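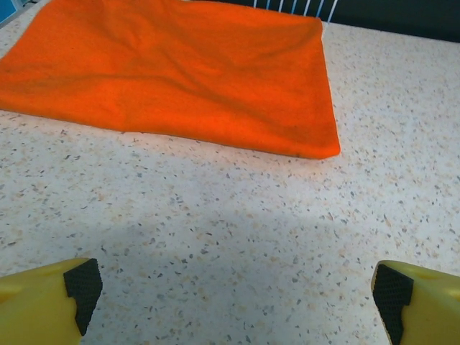 Blažena says I have been folding towels wrong my whole life. She said it on the phone this morning while I was telling her I meant to get through the linens before lunch. In thirds the long way first, according to her, then in half, then in half again, and the fold faces out on the shelf. I said I had always done halves and then halves. She said that was why my cupboard looked the way it did. She has not seen my cupboard since we moved, but she was right about it.

So I did them her way. I cleared the kitchen counter, wiped it, dried it, and used it as a folding table. The bed is too soft for this and the table still has the tax papers on it. The counter is the right height for my back. The only trouble is the speckles. I can never tell by looking whether there are crumbs on it, so I run my palm over it before anything clean goes down. Today I found sugar twice.

The orange towel took the longest. It will not lie flat. I smoothed it from the middle out to the corners and the wrinkles came back across the middle as soon as I took my hands off. The edges curl too. I think I have been using the dryer too hot. It is a good towel otherwise, soft, and easy to find in a pile, and it has not faded as much as I expected. I folded it in thirds and it held better than it did in halves. I will tell Blažena that, though not today.

After the orange one I did the dish towels, 17 of them. I had no idea we owned that many. I use the same four or five from the top of the drawer and the rest just stay underneath. Three had burn marks and one had a hole I could put my thumb through, so those went in the rag bag under the sink. The linen one from Kam-wah I kept, though it doesn't dry anything. It never has. It pushes the water from one side of the plate to the other. It looks nice on the oven handle.

Bath towels next. Thirds made them too narrow for the shelf, with a gap down one side, and I stood there a while trying to decide if the gap mattered. I put the washcloths in the gap. They fit if I roll them. The shelf is 16 inches deep, I measured it with the sewing tape, and a bath towel folded her way comes to just under that, so the door closes now without my leaning on it.

Stopped at noon for soup and the end of the rye bread. Rain on and off. The mail was a catalog and the water bill, which is up again. I put the bill with the tax papers.

In the afternoon I did the sheets. I can't fold a fitted sheet and I am not going to learn. I rolled each set up and put it inside one of its own pillowcases. I read about that somewhere years ago and never tried it. It works fine. The blue set is missing a pillowcase. I looked in the hamper, behind the dryer and in the guest room, and it isn't in any of them. Maybe it went to Kam-wah's with the air mattress. I left a message asking.

Kam-wah called back around four. No pillowcase, but there is a beach towel of ours over there, green stripes, from the lake in September. I had forgotten it existed. I said to keep it, and then thought about it and said no, bring it on the next visit, there is room on the shelf now.

I need to buy white vinegar. Blažena puts a cup of it in the rinse for towels that have gone stiff and skips the softener completely. I will try it on the bath towels first. The gray ones are the worst, they stand up on their own when they come off the line. Also need shelf paper for the lower shelf, where the old paper has yellowed and come away at the corners. I left that shelf empty for now and put the iron on it.

Supper was eggs. I used one of the dish towels from the bottom of the drawer to dry up, a yellow check I don't remember buying, and it was better than any of the ones I have been using. It is hanging by the stove. Back hurts a little. Tomorrow the coat closet, if the rain keeps up.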